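Thread on the Dostine reissue, as I have been asked about it four times this week. Mostly mastering, some contracts.

1/ Dostine recorded the album for Haberkorn. The label folded and the rights to the recordings passed to Stoliso, who have now put it out again on vinyl and as a download. The songs themselves are published by Tiken. Separate rights, separate payments.

2/ The singer, Zahira Raju, left the group before the second single. Her statement of 21st October says she was not told of the reissue and wants her name taken off two of the writing credits. She does not ask for the record to be withdrawn. Several gossip pages have reported that she does.

3/ The first pressing was 300 copies. The new one is 1,000. The sleeve says "from the original tapes". Stoliso's own notes say side B came from a safety copy, one generation down.

4/ You can hear it. Side B rolls off early and the hi-hat on the opening track is dull next to the old pressing. Side A is fine, and the bass is better controlled than it was.

5/ The download is over 4 dB louder than the vinyl transfer on the same track. Peaks are flattened in both choruses. If you have a turntable, buy the vinyl.

6/ Track five now runs 20 seconds longer. The old fade has been removed and the band plays to a stop. Raju's last line was under the fade before, so few people will have heard it.

7/ On the credits: changing a writing share needs the agreement of all the writers, in writing. Stoliso cannot do it alone. Tiken have not commented.

8/ I will post level-matched clips of side B when the transfer is finished.

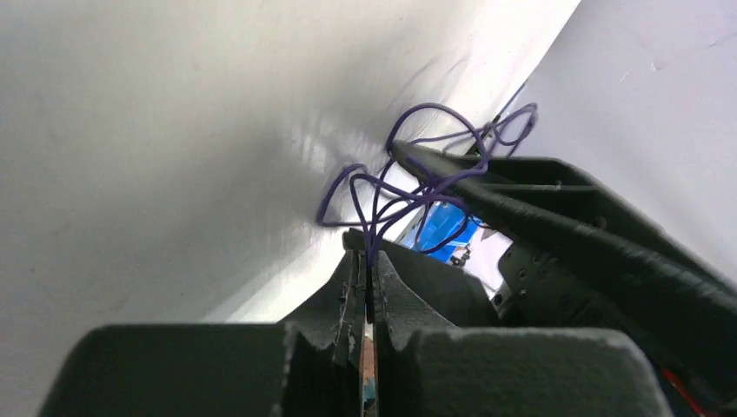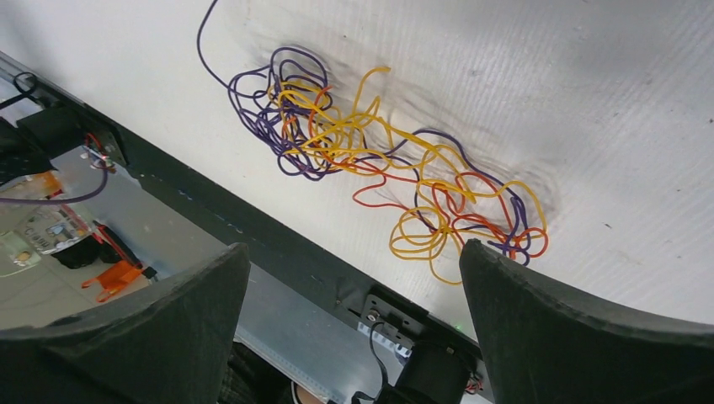
Purple wire in both, yellow and orange-red as well in the second.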